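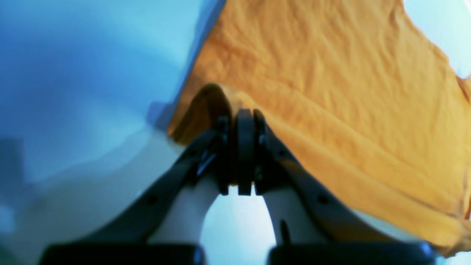
A gripper takes hold of a fold of orange-yellow cloth.

PULTDEN ANIMAL SANCTUARY OPENS SENIOR DOG WING, RESIDENTS UNIMPRESSED

PULTDEN – Pultden Animal Sanctuary will open a new wing for older dogs this Friday at 10 a.m., giving 56 gray-muzzled residents a heated floor, a low ramp to the yard and a door that closes quietly enough to sleep through.

The wing, named Eshun House, occupies a stone barn built in 1852 for cows, whose views on the conversion were not sought. Work started last spring and finished in August, one month behind schedule. Two weeks of that went to a gate latch that a beagle mix named Kisa could open faster than the contractor.

"We asked the dogs what they wanted and they wanted ham," said Yayra Darko, director of the sanctuary. "So we put in the floor heating, and there is also ham."

Dogs over eight make up a large share of the animals who come to Pultden and wait the longest to leave. Last year the sanctuary placed 193 dogs in new homes, most of them young, bouncy and hard on furniture. The older ones tend to come with manners, a thick medical folder and firm opinions about bedtime.

Under a new foster plan, the sanctuary will pay vet bills for any senior dog placed in a home within driving distance of its partner clinic in Skundent. Foster families supply a couch and should expect to lose the good end of it.

"People worry they'll get attached," said Eilidh Guthrie, who runs the foster desk. "They will. I came in to drop off some blankets and went home with a deaf spaniel who snores like a tractor."

The opening is free and includes a tour, coffee and a short speech, which Darko has promised to keep shorter than last year's. A walk of 700 yards around the lower field follows at noon, at the pace of the slowest dog. Please allow the afternoon.

Visitors' own dogs are welcome on a leash. Cats are advised to send regrets.

Media contact: Amerley Ankrah, Pultden Animal Sanctuary press office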